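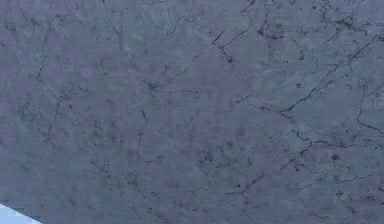

Gray marble-pattern surface with dark veining, close view. The right side carries the heavier veins.

Counter and Bench Tips: Working Next to an Automated Prep Station

These notes are for kitchens and small workshops where part of the prep or wiping is done by a machine and the rest by people at the same counter. They come from the Sandlow production kitchen, which put two automated stations on its main line in June. Most of the tips apply to any stone or stone-look surface.

Know what the pattern does to inspection

Dark veins hide dark crumbs. On a heavily veined gray top, a peppercorn or a burnt flake sits among the specks and is easy to miss, for a person or for a camera. Fine branching lines also look a lot like hairline cracks. Run a fingernail across any line you are unsure of. A printed or natural vein is usually flush; a crack usually catches.

Greenish blotches in a marble pattern can be mistaken for herb stain or mildew. Before scrubbing, compare the spot with a picture of the clean surface. At Sandlow each section of counter has a reference print taped inside the cabinet door below it. New staff are shown the prints on their first shift.

Use the calm side for small parts

Where one half of a slab has faint veining and the other half is busy, put fine work on the faint side. Screws, seeds, piping tips and blades all show up better there. Keep trays, mixers and anything large on the busy side. The same rule helps the machine. The Misent station at Sandlow logged fewer missed picks after its tray was moved to plain ground, and the person feeding it stopped having to reach across to correct it.

If the whole top is busy, lay down a plain mat in one flat color. Matte is better than gloss. Tape the corners or use a mat with a rubber back, and mark its position on the edge of the counter so that it goes back to the same place after washing.

Check the lighting at counter height

Crouch until your eyes are level with the surface and look toward the lamp. Crumbs and drips that disappear from above will show as raised points or bright patches. Do this before the station starts and again at changeover. A flashlight laid flat on the counter does the same job in a dim corner.

Edges

Spills travel to the edge and stop underneath it. Wipe the underside of the overhang with a second cloth. Keep cups, phones and hand tools at least 6 inches back from any edge that a machine works along. The line can be marked with masking tape – replace the tape when it begins to lift, and take the glue off with a little cooking oil followed by dish soap.

Cleaning marble and marble-look tops

Use warm water and a few drops of neutral dish soap. Rinse, then dry with a flat cloth. No vinegar, lemon or lime-scale remover on real marble. Laminate and quartz will tolerate more, but staff do not always know which top they are at, so one mild cleaner for every counter is the simpler rule. Leave the surface to dry for 60 seconds before restarting an automated station. Water film reflects, and reflections cause false stops.

What changes for the people on the line

The repetitive wiping and placing goes down. Looking goes up. At Sandlow the counter hand used to clean as part of every task; now cleaning is a separate check, done at set times, and it has to be written on the shift sheet as a task or it gets skipped. Allow time for it.

Job names changed as well. The person who loads the station also clears its stops, and should be paid and trained for both. Two loaders per shift works better than one. They can swap at the halfway point, which helps with eye strain and sore shoulders.

Keep one manual station set up with knives, boards and scales in their usual places. It is needed when the automated side is down, and it keeps hand skills current. The Flustside shop rotates each person through its manual bench once every two weeks.

Shift log

Write down every stop with the time, the counter section and what was on the surface. Use short entries: "918, section 2, wet spot near edge." The first number is the stop code on the Younis display. Read the entries back at the end of the month and move the mat, the lamp or the tray before changing any machine settings.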